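Let the kids do it in the simulator first

I help out with the robotics club at Lovstead, the community centre behind the pool, and every March we have the same argument. New kids turn up, they want to touch a robot, and we sit them down in front of a screen instead. Parents grumble. One dad told me he hadn't driven across town so his daughter could play another computer game (she was having a great time, for what it's worth, but fair enough).

I used to be on his side. I came to this through model trains and old radios, so for me the fun part has always been the smell of solder and the bit falling off the bench. When Rosângela Rangel, who runs the club with me, first said the whole first term should be in simulation, I thought it was the dullest idea I'd ever heard and I told her so over a very bad coffee.

I've come round. Not all the way, but most of it.

What changed my mind was a boy in our intermediate group who spent an entire term on the Nedelcu task. That's our name for it, after the trophy we hand out at the end of the year: find an object on a surface, go to it, pick it up, put it somewhere else. Four verbs! He was sure he'd have it done by morning tea. He was still at it weeks later and he'd filled an exercise book with drawings of arms and angles, and he'd run the thing 343 times. I know the number because he wrote it on the cover and drew a box around it.

Now think about doing that on our one real arm. We've got a single Grurier, bought second-hand with money from a sausage sizzle and a grant, and it cost us 2000 dollars, which for a club our size is a lot of sausages. There are 42 kids on the roll. If each of them gets a turn on it in a session, that's hardly enough time to plug in the laptop, and heaven help whoever's at the keyboard when it drives itself into the bench. We've replaced the wrist motor 3 times. In the simulator you press reset and have another go, and a shy kid can muck it up over and over without anybody hovering behind them going "careful, careful".

And it's the mucking up that I've come to care about. Kids who start on the real arm learn to be timid with it. They nudge it, they ask me before every change, they copy whatever the last person did because that one didn't break anything. Kids who start on screen try silly things. Some of the silly things are good.

There's a case against, and I don't want to skip over it. A simulated ball doesn't roll under the fridge. The light never changes because someone opened the blinds. We had a team go to the Prinon regional day with a program that was perfect at home on the laptop, and on a real table with a real wobble it was hopeless, and two of them cried in the car park. I felt awful about that. We'd let them believe the job was finished when it was half done, and that was our mistake, not theirs.

So these days I'd argue for both, in that order, with a firm date for swapping over. Simulator until the end of first term, then hands on the arm, ready or not. Rosângela would give it longer. I'd give it less if I could get away with it!

The other thing I'd ask for is that we stop showing parents only the finished runs. At our open night we had the good ones looping on the big telly, and it looked so easy that people wandered off to the cake table. I'd sooner put up the middle of the work, with the ball still sitting off to one side and the gripper nowhere near it.
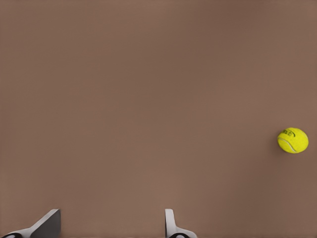
How old should a child be before they start on a simulator?

Around here we take them from the year they can read an error message aloud without giving up halfway, and we let the club night sort out the rest. Younger ones are welcome to sit with a brother or sister and boss them about.

I'll be putting the swap-over date to the other helpers before next year's sign-ups go out. If you're one of them and you think I'm wrong, come and tell me while we're packing up the chairs, because I'd like the argument over with before the new lot arrive.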